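Print this page | E-mail this page

About Clerance

Clerance designs and maintains handling robots for shops, stockrooms and small warehouses. The company was formed by the merger of Masano and the workshop business of Sproģis, and its main site is at Grendow, where all development and testing is carried out.

Visitors have been received at Grendow since the first open day, held on March 25, 2018. The programme that year drew 1,004 people over a single day, and attendance has since risen to 1,277. A second, smaller event for schools and colleges takes place each December.

Demonstrations are given by the engineers responsible for the equipment. Guests are shown how a robot is taught to pick up and set down everyday packaged goods, and are invited to put questions to the team at each station. The handling demonstration uses ordinary snack cans and small plastic bottles, placed upright or on their sides on a steel table.

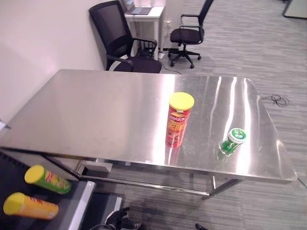 Do visitors need to book in advance?

Places must be reserved through the Grendow office, as admission to the demonstration rooms is by timed ticket.

Group visits by trade bodies and colleges may be arranged at other times of the year on written request.

This website uses cookies. By continuing to browse, you accept their use.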